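Ticket: Right arm stops on grip fault during bra folding, cell 2
Site: Callthorpe
Opened: 2026-08-26
Status: Open, waiting on customer
Software: Fullix folding package, Lurkano arm controllers

Hello everyone, and sorry in advance for the length of this. I would sooner give you too much than have you write back asking for the basics.

We have been running the folding cell on bras for most of the summer, and until last week it behaved very nicely. The task is the usual one: both arms pick the article up off the table, hold it between them, bring one cup over the other, lay it down and tuck the straps under. Cotton shirts never gave us any bother at all, and the bras were coming along so well that we had started to brag a bit (I take it back).

What happens now is that the right arm takes hold of a strap, the left arm takes its side, they start to lift, and then the right arm throws "grip effort out of range" and the whole cell goes into a protective stop. It holds position, so nothing falls and nothing gets torn, but we have to clear it by hand every time. Yesterday it did this 11 times in one shift. It only happens once the article is partly off the table. If I jog the right gripper open and closed with nothing in it, it is happy as can be.

Things I have tried so far:

Restarted the controllers, both arms. No change.

Re-homed both grippers with the jaws empty. It ran well for the next 6 articles and I thought we had it, then the fault came back.

Lowered the lift speed in Fullix from the default. The fault still comes, only later in the lift.

Checked the purple cables for pinching where they loop out past the elbows. I could not feel any damage, though I will admit I was going by fingertips and a flashlight.

Swapped back to shirts for an hour. No faults at all, which makes me think the trouble is with narrow straps and not with the arm as such.

I haven't touched the effort limits, because the Moschos people who installed the cell asked us very firmly in March to leave those alone, and I do as I'm told.

The part of the job I mean is when both grippers have hold and one cup is still down near the table:

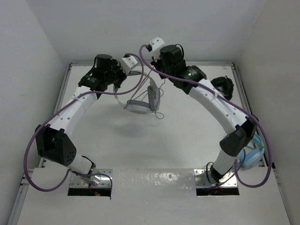
Dénes Balogh replied that the long write-up was welcome and that he had already been through the log bundle. The fault code comes up when the jaws close further than the controller expects for the article in the recipe, he wrote, and a thin strap gives the fingers very little to close on. His question was whether the bra recipe had been copied from the shirt one, and if so, whether the "minimum closed width" line had been changed afterward. He also asked us to hold off on any more re-homing until that was checked, and to keep the guard closed and the cell powered down whenever somebody reaches in to free an article, even when the stop is showing.

Well, I went and looked, and yes, it was copied from shirts. The minimum width is still the shirt number. I am a little embarrassed, but I'm also puzzled, and I hope you'll bear with me. If that was wrong from the start, why did it work for most of the summer? The one thing I can think of is that we put new finger pads on the right gripper last week, and the old ones were worn. I don't know if pads could make that much difference on something as thin as a strap – you would know better than I do.

On the reaching-in question, point taken. We had been freeing articles with only the stop active. I have spoken with both shifts this morning and we now power down first.

I have made a copy of the recipe and left the width line alone in it until you tell me what number to use. The log from the last stop is attached, with 600 seconds before the fault included. Could you also say whether the left gripper should get the same pads, or whether we should wait on that?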